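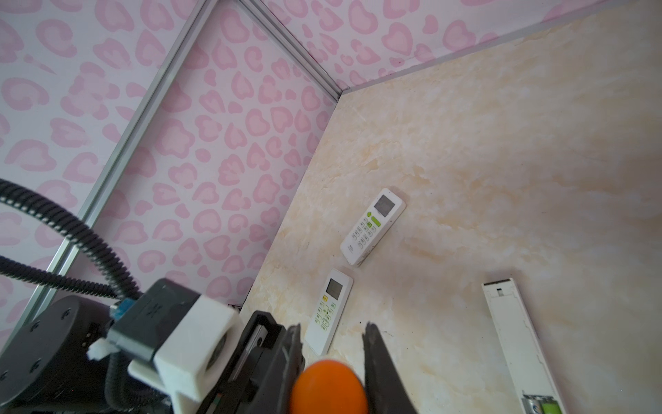 Re: [slowwheels] Tollport to Hastance in one day?

Hi all,

On 24th May the list wrote:

> Has anybody done Tollport to Hastance in a single day with bags on?
> The map makes it 60 miles and I've done that far before, but only
> unloaded and only on the flat. I'm a bit nervous about the Mellor
> climb. Also is there anywhere to eat after Mellor or should I carry
> lunch? Bike is an old steel tourer, triple up front, tires are 32s.
> Planning on October so I have time to get fit (or chicken out).

Oh, do it, do it! I've ridden that road four times now, three of them with bags, and I'd go again tomorrow if my knee would let me. Sixty miles is the honest number if you stay on the old road the whole way. If you follow the signs for the bike route you'll get sent around the reservoir, which is lovely but adds 13 miles and a gate you have to lift a loaded bike over. I did that once. I was not in a good mood at the gate.

The first half out of Tollport is easier than you'd think from the map. It rolls, you get the river on your left for ages, and the surface was redone two years ago and is still pretty smooth. The only annoying bit is the truck traffic by the gravel yard, so leave early and get past it before they open up. I left late one time and had a truck behind me all the way to the bridge, poor guy was very patient but I could hear him being patient.

Now the climb. It's long but it isn't mean. It goes up in steps, and there's a flat stretch after each step where you can get your breath and eat something. With a triple you'll be fine, just sit down and spin and don't look at the top, because the mast you can see from the bottom is a different hill entirely and the road never goes near it. I walked the last step the first year and no regrets – there's a good wide shoulder for walking and the view is better at that speed anyway.

Food: carry lunch. There's a store in Mellor that does sandwiches but it closes at noon, and after that you've got nothing until Hastance except a faucet at the ball field. Fill everything you own at the faucet. Cheese and crackers, a banana, whatever sits well with you. I take cold boiled potatoes with salt and I'll defend them against anyone on this list.

Tires: 32s are perfect. Mine are 35s and I run them too soft according to everybody, but the last stretch down into Hastance has patches on top of patches and I like my teeth.

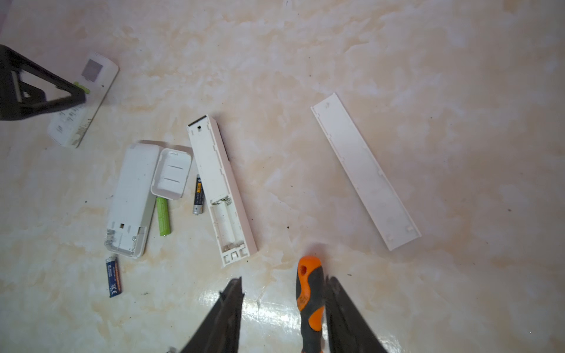 BAGS AND WEIGHT

You didn't ask but I'm going to tell you anyway. I started out with 40 pounds of stuff, most of which came home clean. For one night indoors you need so little! One change of clothes, rain jacket, toothbrush, tubes, pump, lights. I switched from panniers to a single Trumer saddlebag last year and the bike feels like a bike again on the hills. It does sway if you pack it badly, so heavy things go low and right up against the seatpost. Mine sagged onto the rear tire until I put a little rack under it.

Lights matter more than you'd expect in October. You'll have daylight for the ride if you start early, but the woods before Hastance are gloomy by late afternoon and drivers come around those bends pretty briskly.

Last thing, the train home. Bikes go in the rear car and you need to reserve a spot for yours when you buy the ticket. I didn't, once, and spent an extra night in Hastance. Nice breakfast though.

Would anybody else be up for going along if we picked a date? I can bring the potatoes.

Happy riding,
the one with the green Mellor jersey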